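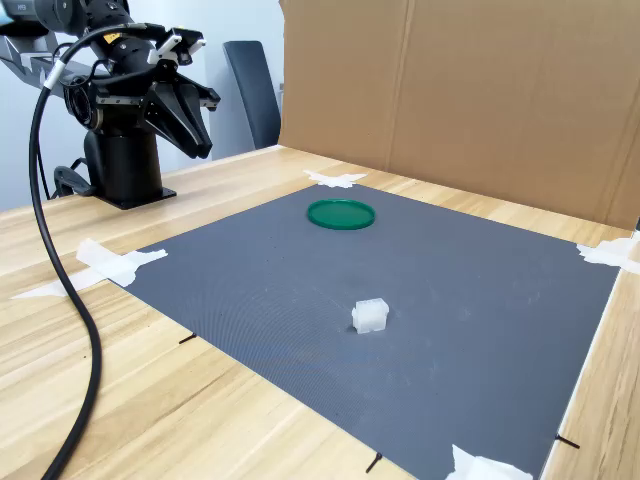 The bench arm over its taped mat, with a green lid and a small translucent cube set out on the gray surface.

How to Run a Two-Week Arm Trial Without Fooling Yourself
By Gareth Dobson

A vendor will tell you that a bench arm frees your people for better work. Ask which people, and which work, and the answer gets vague. At the Gandavdale packing site we ran our own trial before signing anything, and I'd suggest the same to any shop of our size. The steps below assume you already have an arm on loan and a table to bolt it to.

1. Write down the job as it is done now

Sit with the person who does the job for a full shift. Don't use the work instruction. Ours for sorting lids and small molded parts had 7 steps, and the people on the bench were doing 11. The extra ones were things like turning a part over to check the back, or setting a doubtful one aside to ask about later. The sales quote from Pliltia covered none of them.

2. Fix the work area and mark it

Tape the mat down at the corners with masking tape. Then put short pen marks on the table just outside its edges. If the mat gets bumped you can line it up again in a minute. Do this before anyone teaches the arm a position. We did it after, and lost a morning.

A folded cardboard panel is fine as a back wall for a trial. Don't buy guarding until you know you are keeping the arm, but do get whoever handles safety at your site to look at the setup before it runs.

3. Start with two parts

Pick one flat part and one small upright one. They ask for different grips, and you'll learn more from that pair than from a tray of identical pieces. Place them by hand where a tired person would place them at the end of a shift, a bit off center and a bit crooked. Demo videos never show this.

4. Log every time a person steps in

This is the part vendors would like you to skip. Keep a paper sheet next to the table and write a line each time someone nudges a part, restarts a cycle or picks something up off the floor. Over 652 picks we had 17 stops that needed a person. That sounds good until you ask where that person was supposed to be. The plan had her on another line. In practice she stayed within reach of the table for most of the shift, doing less of her old job and a lot of waiting.

Put the waiting on the sheet too. It costs the same per hour as working.

5. Ask the operators separately

Talk to them one at a time, without the project lead in the room. Some of ours liked having fewer repeat motions, and I believe them, wrists are wrists. Others said the pace now belonged to the arm and they couldn't stop for a word with a neighbor. Both go in the report.

Also ask who will be trained to reteach positions, and whether the pay grade changes. If the answer is "we'll see," write that down word for word.

6. Decide what happens to the hours

Do this before the purchase order. If the arm saves time, name the task that time goes to and the person doing it. Fortin, our sister site, skipped this step and the saved hours went into overtime cuts by December.

We have extended our loan and bought nothing so far. The next run uses mixed trays from the Hernura order, with the same log sheet and a wider column for notes.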